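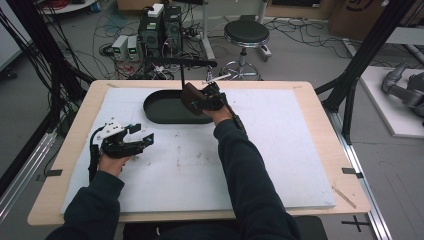
4.2 Recap posts and when viewers read them

The second part of the study looks at written recaps of daily television serials, the short posts that tell readers what took place in an episode or what will take place in the next one. We collected 517 posts covering the family drama Jeta over one broadcast season, all from the fan site Nuritz. Each post was coded by two readers, Uyên Lục and Leandro Ortuño, who worked separately and then settled their differences with a third reader, Dean Ackroyd.

Posts were sorted by the time they went up. A post counted as a spoiler if it appeared before the episode aired and as a recap if it appeared afterward. Of the 517 posts, 400 were spoilers and 117 were recaps. We had expected a more even split. Writers on the site told us that traffic falls off quickly once an episode has been shown, and several had stopped writing recaps by April.

Spoiler posts were shorter and named fewer characters. They tended to stop at a threat or an accusation, often with a question to the reader (will Đồng find the letter, will the wedding go ahead). Recaps kept to the order of the scenes and gave more room to dialogue. Both kinds were written almost wholly in the present tense, a habit that Ung and Văn also found in their earlier work on radio plays.

Figure 3 gives the share of posts by plot line. The dispute over the Ronuswood estate takes up the largest part in both groups, although it filled less screen time than the hospital story. Coders marked a plot line as present only when a post gave it at least one full sentence. Passing mentions were left out, so minor characters are likely undercounted.

We also asked readers of the site how they used the posts. The survey was open to anyone with an account and closed after 500 replies. Most people who answered said they read the spoiler first and watched the episode anyway. A smaller group read in place of watching, mainly on work nights – these readers preferred recaps and complained when one was late. Cường Ung and Nhàn Văn then interviewed 100 of the respondents by phone. Several said that knowing the outcome made a slow week easier to sit through. Others read only to check whether a favorite character was leaving the show.

Figure 3. Share of spoiler and recap posts by main plot line, Jeta, one season. A post may be counted under more than one plot line.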